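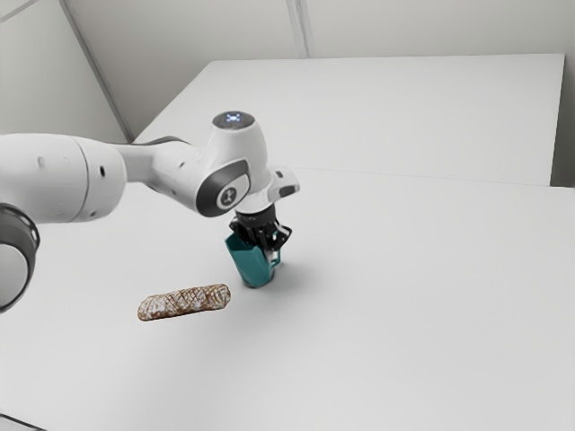 A mug, a loaf and a simulated arm in Dulludeck.

I've spent most of November with Dulludeck, the practice simulator that Pumudia sells to people who want to teach a robot arm kitchen chores before they own a robot arm. I'm a fan. I want to make the case for it to the folks who keep telling me that simulated robots are a waste of an evening, and I'll try to be fair to them along the way.

My own background is modest. I ran a Zevix hobby arm in my garage for a couple of years, and most of that time went into tightening things. I'd get maybe ten decent tries at a pick before a cable snagged or a cup rolled under the workbench. Then I'd be on my knees with a flashlight, and that was the night gone. With Dulludeck I ran 400 tries at lifting a mug in one long weekend, drinking coffee out of a real one (which I did manage to knock over, so there's that).

What won me over is how plain the thing is. You get a white table, a gray wall, an arm and a few groceries. I've heard people complain about this, and I understand it. Their own kitchens have toasters and mail and a cat. But when my grasp goes wrong I want to know why it went wrong, and a bare table is a wonderful place to find out! Was the hand too high? Did I close too early? I can see it right away and go again. Clutter can come later, once the arm knows what a mug is for.

The teal mug in the starter set is my favorite teacher. Its sides are a little tapered, so a lazy approach that would do fine on a box gets punished. The bread is a different sort of problem. It's long and it sits at an angle, and the arm has to turn its wrist to match. I had one script that was terrific with the mug and hopeless with the loaf, and working out the reason taught me more than any of the tutorials did. It was a wrist angle I'd typed in as a fixed number months ago and forgotten. I'd have blamed the Zevix for that. I probably did blame the Zevix for that.

Now for the grumbles. The bread in Dulludeck is as stiff as a fence post, and real bread squishes. Anything you learn about grip force on it should be thrown out. The shadows are soft and the light is even everywhere, so a camera-based program that does great in there may fall apart next to a sunny window. Mine did. I had to add my own lighting changes, and I think Pumudia ought to ship those as a setting instead of leaving it to customers with spare time. Saving also gets slow once you're past 3000 runs in a single project. I split mine into 2 projects and got on with it.

The folks at Lưu, the little parts shop where I buy my grippers, think all this is cheating. Their view is that you haven't learned to pick up a mug until you've broken one. I love that shop and I think they're wrong. I brought my simulator-trained script back to the garage arm, fixed the lighting, took the grip way down, and it lifted a real mug on the fourth try. My old way took about 100.

I'm starting on spoons next, and I expect those to be awful.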